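Unit 4 handout: Working rules for two-armed table tasks
Philomena Essien, Greenwood site

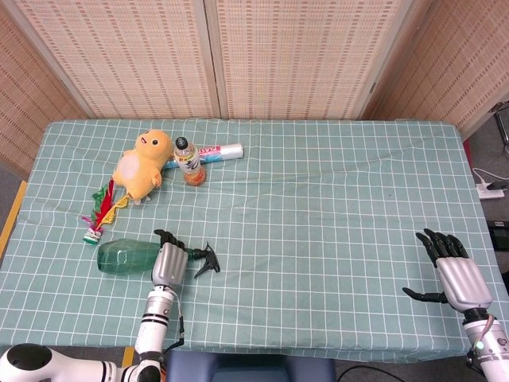
When may someone reach over the table?
Only after the operator has called "hands clear" and both arms have been put on hold. The call is made aloud, even if you are alone with the operator.

Rules for this unit
Keep cables away from the walking side.
Grip bottles by the neck – never by the trigger.
The idle hand stays open and above the cloth.
Write up every stop on sheet 61, including false ones.

Reading for next time: Cullthorpe notes, section 64.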